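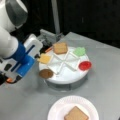 Sandwich pieces on a divided white turntable: bread, lettuce, tomato, cheese and a patty.

FOR IMMEDIATE RELEASE
October 30, 2022

Tzanetos Questions the Case for the Sandwich Turntable

RILVILLE – Kitchen planning firm Tzanetos today published a short report on divided turntables for sandwich making, a product category that has been promoted heavily to small lunch counters since March. The report does not recommend that counters rush out to buy one.

The claim made for these turntables is simple. Put the fillings on a disc, turn the disc, and the person making the sandwich never has to reach. Tzanetos has heard this claim many times and has seen very little to back it up. The firm set out to check it at its test kitchen in Porkska, using a round disc with a raised X across the top that splits the surface into four sections.

The first problem is arithmetic. A plain burger or sandwich order calls for bread, a patty, cheese, lettuce and tomato. That is already more items than a disc with 4 sections can keep apart, and it leaves out onions, pickles and anything a customer asks for on the side. Something has to share a section or sit out near the rim.

The second problem is size. Sliced bread is square and the sections are wedges. A slice set down flat will either ride up on the divider or hang over the edge, and the same goes for a wide patty. Sellers tend to show turntables with small, neat portions. Lunch counters do not serve small, neat portions.

Tzanetos ran 200 practice orders over 18 sessions, using play food of the usual shapes so that every order started with identical pieces. Half of the orders were laid out on the turntable and half in a straight row on the counter. The firm found no difference in speed that it would be willing to put its name to. Workers who liked the turntable said it kept everything close. Workers who did not like it said they spent their time waiting for the lettuce to come back around.

"Turning a disc is still a step," the report says. "We would like the people selling these to explain why it should be a faster step than moving a hand."

The report does allow that a turntable may suit some kitchens. Where the counter is too short for a row of trays, a round layout takes up less length – though it needs more depth, a point that sales sheets tend to skip. It may also help when one person is making a single kind of sandwich over and over. Tzanetos lists 3 questions a buyer should ask before ordering: how wide is the bread, how many fillings are on the menu, and who is going to clean the corners where the ridges cross.

The firm is also doubtful about the word "system," which now appears on a number of these products. A disc on a base is a disc on a base.

A second round of practice orders, this time with a disc that has no divider at all, is planned for the Praltulside site. Tzanetos says it has no view yet on how that will come out.

Copies of the report are free on request from the Tzanetos office in Rilville.

About Tzanetos
Tzanetos plans and tests kitchen layouts for lunch counters, school cafeterias and small caterers. It does not sell kitchen equipment.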